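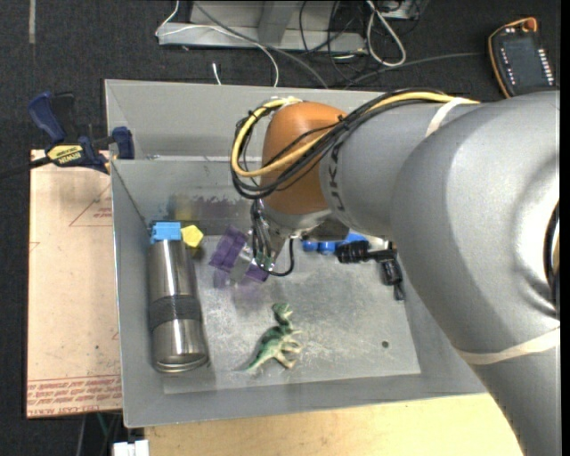 Lena Kalinowski wrote to me in March to ask whether the Flomunlow would really keep a kitchen drawer running smoothly once it's full of cast iron, or whether she'd be better off spending the money on something heavier. Fair question, Lena! I get a version of it most weeks, so I've rewritten the whole page with her drawer in mind.

We use cookies to remember your basket and to see which pages get read. Accept all / Manage settings

Flomunlow drawer runners (sold in pairs)

I've been selling runners and hinges long enough to have opinions, and my opinion of these is that they're the ones I put in my own kitchen. They're a side-mounted, full-extension, ball-bearing runner with a soft close, made for us by Kelinska, and they come in one finish (zinc, take it or leave it). Full extension means the back of the drawer comes right out past the front of the cabinet, so you can get at the lid that's been living behind the colander since you moved in.

To Lena's question, then. The load rating is 23 kg a pair, evenly spread. A couple of frying pans and a casserole will sit well inside that. If you're planning to stack the lot in one wide drawer, griddle included, get the bathroom scales out first and weigh the drawer box as well, as people always forget the box. Oak is heavy stuff! If you come out over, have a look at the Ackermann heavy runner instead. It costs more and it doesn't close nearly as softly, but it'll carry the weight and I'd sooner you bought the right thing once.

What's in the packet

One left runner, one right runner, and a little bag of screws. The screws are fine in solid timber and birch ply. In chipboard I'd swap them for a coarser thread, and I keep those in stock too (ask when you order and I'll drop them in with the runners).

Sizes and fit

They come in several lengths and the drop-down list shows whatever I've got on the shelf. Measure the inside depth of your cabinet, front edge to back panel, and choose the longest runner that's shorter than that. Please don't measure the old drawer and order from that number. Old drawers are often a good bit shorter than the cabinet they live in, and you'd be throwing away space.

You need a 13 mm gap on each side of the drawer box. Slightly over is manageable with a strip of card behind the runner. Slightly under and you're in for an afternoon of planing, I'm afraid, and the soft close will sulk even after you've done it.

Fitting them

Pull the runner out fully, press the black lever and the inner rail slides off. Lever up on one side, down on the other, which confuses everybody the first time. The inner rail goes on the drawer, the outer part goes in the cabinet. Put in just the two slotted-hole screws on each to begin with, hang the drawer, and slide it in and out a few times. Nudge things up or down until the front sits level, and only then put the rest of the screws in.

If the drawer stops dead a hand's width from closed, the runners aren't parallel. Slacken the back screws, push the drawer gently home and tighten them again from there. I've had runners sent back as faulty that were perfectly good and just needed that.

Don't oil them. They leave the factory greased, and oil only thins the grease out and collects crumbs. If yours have gone gritty, hoover the track with the narrow nozzle and wipe it with a dry cloth.

Going with other bits

I used to recommend the Lirnora drawer box kit with these, and I still do for utensils and tea towels. For pans I've gone off it a little. The base is thin, and mine has a sag in the middle that I notice every time I put the wok away. A thicker base sorted out the drawer below it, so if you're making your own boxes, go up a size on the bottom panel and glue it into the groove.

Postage and returns

Orders over £100 go free to mainland addresses. Anything ordered before noon is packed the same afternoon, usually by me with the radio on. Send back unused pairs in their packet and I'll refund the runners but not the postage. Once they've been screwed to something I can't take them back unless there's a fault, in which case tell me what they're doing and I'll put a new pair in the post.

Lena, if you're reading, measure the cabinet and send me the number. I'll tell you which length to get.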